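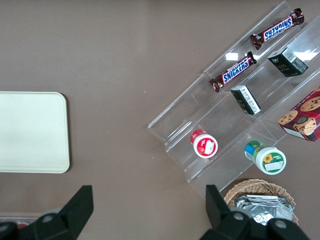

## Die Naschtreppe zieht um

Ihr Lieben, ich muss euch von unserem Snackregal erzählen, denn es gab dazu mehr Post als zu allem, was ich im April geschrieben habe (die Steuertipps eingeschlossen, und an denen saß ich wirklich lange). Viele von euch kennen es noch von früher: die große Schüssel neben der Kaffeemaschine, in der unten immer die zerdrückten Sachen lagen, die keiner mehr haben wollte. Die Schüssel ist weg! Stattdessen haben wir jetzt einen durchsichtigen Stufenständer aus Acryl, mit kleinen Fächern, und ich bin ganz verliebt in das Ding.

Gefunden habe ich ihn bei Ukus, dem Ladenausstatter hinten im Gewerbehof, der gerade seine Musterstücke abverkauft. Eigentlich wollte ich nur Klebehaken holen. 24 Euro hat er gekostet, und auf dem Rückweg im Bus habe ich ihn die ganze Zeit auf dem Schoß gehalten wie eine Torte. Illia Zinchenko aus der Buchhaltung hat ihn dann gleich mit mir ausgewaschen und eingeräumt, wobei wir uns über die Reihenfolge überhaupt nicht einig waren. Illia wollte das Süße nach unten, damit man sich wenigstens bücken muss. Ich wollte es oben haben, wo man es sieht. Oben hat gewonnen, die Snickers liegen also auf der höchsten Stufe, und zwar schräg, weil die Riegel sonst nicht so recht ins Fach passen wollen. Ein bisschen schaut die Verpackung trotzdem über den Rand. Mich stört das nicht, Illia schon.

Die kleinen Schachteln sind eine Stufe tiefer gelandet. Mit denen hatte ich anfangs meine Mühe: Stellt man sie gerade hin, kippen sie gern, legt man sie flach, sieht man die Vorderseite nicht mehr. Mittlerweile lasse ich sie einfach ein wenig schief an der Trennwand lehnen und gut ist. Falls jemand von euch so einen Ständer zu Hause hat und einen besseren Trick kennt, schreibt mir bitte, ich probiere alles aus (nur kein doppelseitiges Klebeband, das hatten wir bei der Besteckschublade, und ich kratze heute noch daran herum).

Ein paar Sachen, die ich inzwischen gelernt habe und die vielleicht auch für eure Küche taugen:

- **Acryl nie trocken abwischen.** Ich nehme lauwarmes Wasser, einen Tropfen Spülmittel und ein weiches Tuch. Mit der rauen Schwammseite habe ich an einer Ecke schon einmal gerubbelt und es sofort bereut.
- **Fächer nicht vollstopfen.** Lieber öfter nachlegen. Der Vorrat steht im Schrank unter der Spüle links, in der Kiste mit der Aufschrift »Trircombe« (die stammt noch vom alten Messestand und hat mit dem Inhalt nichts zu tun).
- **Älteres nach vorn.** Klingt nach Supermarkt, hilft aber wirklich. Bei der Schüssel habe ich zuletzt einen Müsliriegel gefunden, über dessen Alter wir lieber schweigen.

Neben dem Ständer liegt jetzt auch noch ein flaches, cremeweißes Tablett. Das ist für alles, was ihr selbst mitbringt: Kekse, Kuchenreste, die Pralinen von der Schwiegermutter. Bitte lasst es frei von Schlüsseln, Post und Kaffeelöffeln! Ich weiß, so eine glatte leere Fläche ruft geradezu danach, dass man etwas ablegt, ich bin da selbst nicht besser. Aber es ist so hübsch auf dem braunen Tisch, und ich möchte, dass es wenigstens bis zum Sommerfest ein Tablett bleibt.

Zum Geld: In der Kaffeekasse lagen beim letzten Zählen 15 Euro, davon kaufe ich den nächsten Schwung. Bezahlt wird wie gehabt in die Dose, nach Gefühl und gutem Gewissen. Wünsche nehme ich gern entgegen, am liebsten per Zettel an der Kühlschranktür, auf Zuruf im Treppenhaus vergesse ich sie bis zum ersten Stock. Auf der Liste stehen bisher Salzbrezeln, irgendetwas ohne Nüsse und »mehr Lakritz« (dreimal, in derselben Handschrift, ich habe einen Verdacht).

Ach, und wer die alte Schüssel haben möchte: Sie ist groß, ganz und gespült und steht bis Ende Mai bei mir auf der Fensterbank. Danach nehme ich sie mit nach Hause und mache Nudelsalat darin.

Bis zum nächsten Mal, und lasst mir einen Riegel übrig!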